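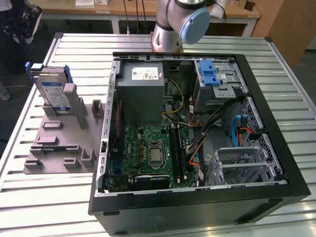 ## Opening — the open computer on the bench

Hello everybody, and thank you for staying through the coffee break. (Wait for the door to close.) I'm going to leave this first slide up for a good while, so please get comfortable with it — tower on its side, gray fixture to the left, a hard drive standing in its blue carrier, and our arm at the back.

Say who did what: Heike Janssen wrote the planner, Deok-su Byun did perception, and I mostly broke things and filed the tickets.

## What the planner has to know

- The case is a box with one open face. Every path to the drive cage comes down from above and leaves the same way. Heike's first version treated the walls as solid and the cables as air, and I'm sure a few of you are already smiling.
- Point out the power cables below the cage, then the blue SATA cable. We now give each cable a soft volume with a cost. The arm may pass close if it must, but it pays for it.
- The fixture is the friendly part. We know its geometry from the CAD file, so we register once and trust it for the whole run.

## Perception

Go slowly here, people always have questions. Deok-su fits the case first, then the cage inside the case, and only then looks for the blue latch. Searching for the latch directly gave us lovely confident answers in the wrong place — the drive carrier is blue as well! Ordering the search fixed more than 4 weeks of threshold tuning ever did.

Numbers, if asked: a full replan takes about 18 milliseconds, and we allow 20 before the controller slows the arm down.

## Tooling

Mention Firkumero, our log viewer. It plays the planned path and the measured path side by side, and Svenja Lindemann added the scrub bar I had been begging for since December. Show the short clip if the projector behaves, otherwise skip straight to the plot of joint torques.

Then hand over to Heike for the cost function, and remember to give her the clicker this time.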